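**December, after lunch. Folding cell, Tultalport laundry.**

Nuala Madigan came by at the shift change to ask whether the arm had learned shirts yet. I said it was learning seams. She said that at her age she'd been fired for less.

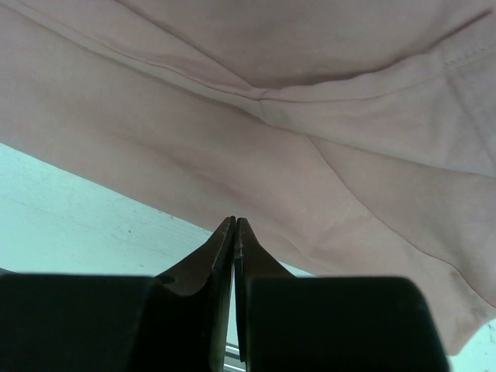
Anyway, where we are. Flat goods are fine. The Wikström folder has done sheets for years and gets no credit for it. Garments are the sore point, pale ones worst of all: the vision picks a wrinkle, calls it a hem, and goes for it with great confidence. I've turned the exposure down a notch and left a note on the panel so the night crew doesn't turn it back up. They will.

Tally since the last software load:

- 596 pieces through
- 30 sent to the hand table for refolding
- 3 stops where somebody had to open the guard
- 7 stops where the cell thought somebody had opened the guard

Drovano say the last one is a door switch. Drovano said that about the conveyor too, and we now own a very nice spare door switch.

On the people side, which I was told to write down: the hand table used to be four across, talking all shift. Now it's two, plus one minding the cell, and the one minding it can't hear the other two over the compressor. Nuala's complaint is less about the folding than about getting only the bad ones. Every piece that reaches her is inside out or twisted, and her rate is still measured against the old mix. She's right. I've asked the office to drop the rate sheet for refolds. The office has asked me for a form number.

She also showed me how she finds the shoulder on a twisted T-shirt, by running a thumb down the seam. Took her a second. I have nine pages of gripper settings that don't do that.

To do: order fingertip pads from Stasley (softer ones), move the compressor or at least the stool, find form number.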